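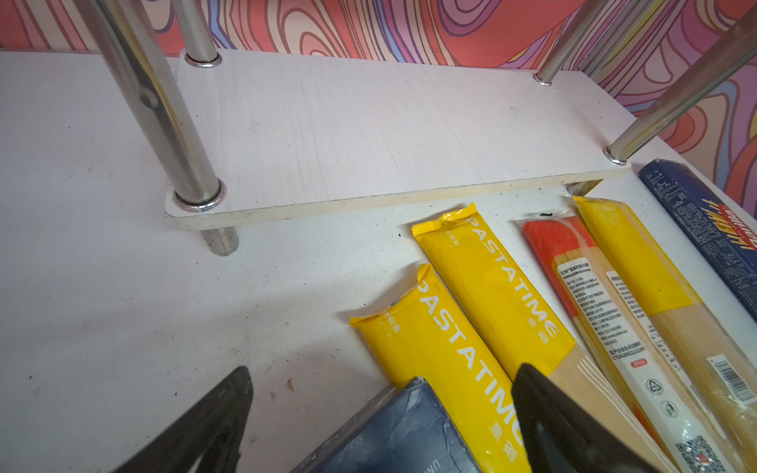
3.2 Daily care of the shelving cell

Of the two cells we kept running for this study, the one we call Brulach took up by far the larger share of our looking-after time, and we think it worth setting down how that time was spent, as papers of this sort tend to pass over it rather quickly. The wrist cameras came first every morning. Each gripper was brought to a low resting pose over the table, and whoever was on duty compared the live view with a stored reference, paying most attention to the fingers, which should enter the view from the bottom and slant in towards one another. With a box held between them, as in Figure 4a, the slant is easy to judge against the pale table, and the long bags of pasta on the right give a handy set of straight edges to compare it with. We also came to like having the shelf in the same view. Its polished poles and chrome collars throw back a good deal of light, so that a change in exposure tended to show up there well before it showed up on the packets, and we learned to glance at the collars first.

The table itself was wiped at the start of every session with a barely damp cloth and then left to dry. It would be pleasant to report that this kept it spotless, but dry pasta sheds crumbs and flakes whenever a bag is squeezed, and small dark specks and faint scratches built up on the surface all the same. We stopped fighting the scratches in March. Loose flakes we did go on removing, as they had a way of working into the finger joints, and the left gripper had to be taken apart and brushed out six times over the whole period. The fingers were otherwise left alone apart from a check of the screws every 50 episodes, carried out with the arm powered down and the same small driver each time (we had tried several, and the cheaper ones chewed the heads).

The packets needed care too, rather more than we had bargained for. Top seals fold over and crease with handling, and a creased seal offers the fingers a quite different edge from a fresh one. We chose to keep worn packets in use until the film split, so that the recorded episodes would hold a fair spread of conditions, and 38 packets were retired in this way. Boxes went when a corner would no longer hold its shape. Replacements were entered in the Plesorell log beside the episode number at which they came in, and readers who wish to study the effect of wear will find that column in the released files.
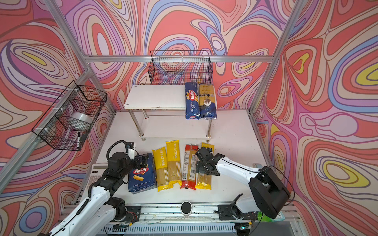

Figure 4. The Brulach cell with pasta laid out for shelving: (a) wrist view; (b) view of the whole workspace.

Cabling and mounting were the other great eaters of time. Both arms are carried on a single aluminium rail along the near edge of the table, each on its own black plate, and the plates were checked for movement whenever a calibration run came out worse than the one before it. The whole arrangement can be seen in Figure 4b, with the left gripper down on the rigatoni box and the right one over the packets at the other end of the row. Of the cables, the coiled one at the left wrist asked for the closest watching, as it loops up clear of the arm and has to follow every turn of the gripper. Our rule was to take that wrist slowly through its full range before the first episode and to stop at any sign of pulling. The wire baskets on the extrusion bars were a late addition and a very welcome one. Tape and a marker live in the left-hand basket, and the walk to the workbench, short as it was, had been costing us more patience than we cared to admit.

In all, 1688 episodes were recorded under this routine. The second cell, Jornorar, was looked after in the same manner but with its checks done in the evening, an arrangement that suited the building's opening hours and had no deeper purpose. We did wonder whether the different hour might show in the results, and so the success rates for the two cells are given separately in Section 4, together with the calibration figures from the Navickas board.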